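**Dradmont Door Draft Strip, brush type**

A screw-on strip for the bottom of inside and outside doors. The carrier is aluminum and the brush is nylon, dense enough to slow cold air but soft enough to pass over low carpet. Comes in two lengths, 98 cm and 108 cm. Cut to size with a hacksaw — trim from the hinge end.

Each pack has one strip, 7 screws and a paper drilling guide. Spare brushes are sold separately and slide into the same carrier.

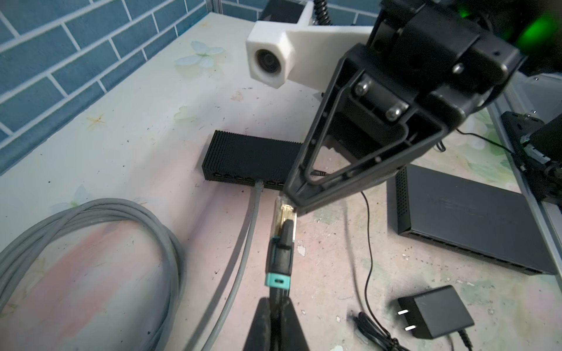
Will it work on a door that opens over a raised threshold?
Only if the brush can clear the highest point. Mount the carrier a little higher and let the bristles rest on the threshold.

Stocked at our Hamville and Trurkdale stores. For trade orders of 500 or more, ask for Uzma Malik at the Hamville counter.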